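**Pralska brings robot picking to its returns and refill floor, and every sorter stays on**

Pralska has switched on two robot arms at its refill and returns centre, where staff sort used bottles, tubs and caps from household cleaning and bath products. The arms came into full use in June after a long trial on the day shift, and the people who work beside them had a big say in how they were set up.

The centre employs 49 people. All of them have kept their jobs and their hours. What has changed is how the hours are spent. Until this year, most of a sorter's shift went to lifting containers out of a deep bin and turning each one label side up. It was hard on the shoulders, and most of the injury reports from the floor came from that one station.

The arms now do the reaching. Sorters have moved to checking, grading and repair, and many have trained to run the cells themselves, including changing the gripper fingers and setting the grip for soft or slippery plastic. That training is paid, it happens during the shift, and it leads to a higher pay grade.

"I've been on this floor long enough to remember when we did it all on trestle tables," said Kenta Kubo, who leads the day shift. "The first week with the arms was slow, and we dropped a lot of bottles. Then the crew started telling the engineers what to fix, and the engineers listened! People go home less sore now. I'd have signed up for that part alone."

The system was built by Foninura, with control software from Prostadon. In a full day the two cells handle 2690 containers between them. During the trial, sorters logged 411 suggestions, covering everything from the height of the stop button to the colour of the warning light, and the project team has replied to each one in writing.

Curved, glossy plastic is still the toughest thing to pick up. Light bounces off it, it slides, and a cap can throw off the grip. Odd shapes still go to a person, and any sorter can pause a cell without asking a supervisor. 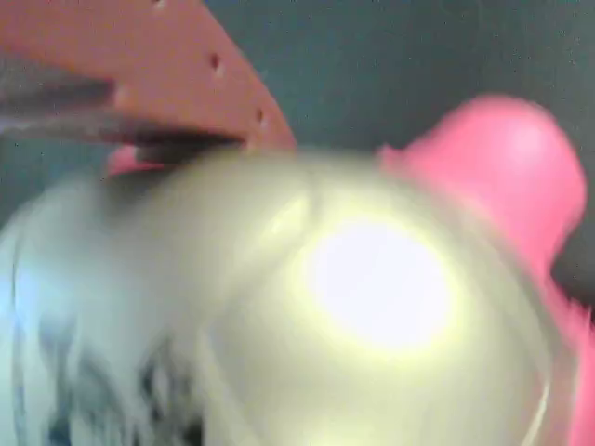

Wickramasinghe was wary at first and said the talk in the lunchroom was mostly about who would be let go, adding that seeing the new rosters on the wall with every name still there did more to settle people than any meeting. The night crew, Wickramasinghe said, should get the same training before any more arms are brought in.

Pralska agrees, and night shift training is next on the schedule. Neighbours and family members of staff are welcome to visit the floor and see the cells running. Bookings can be made at the front office.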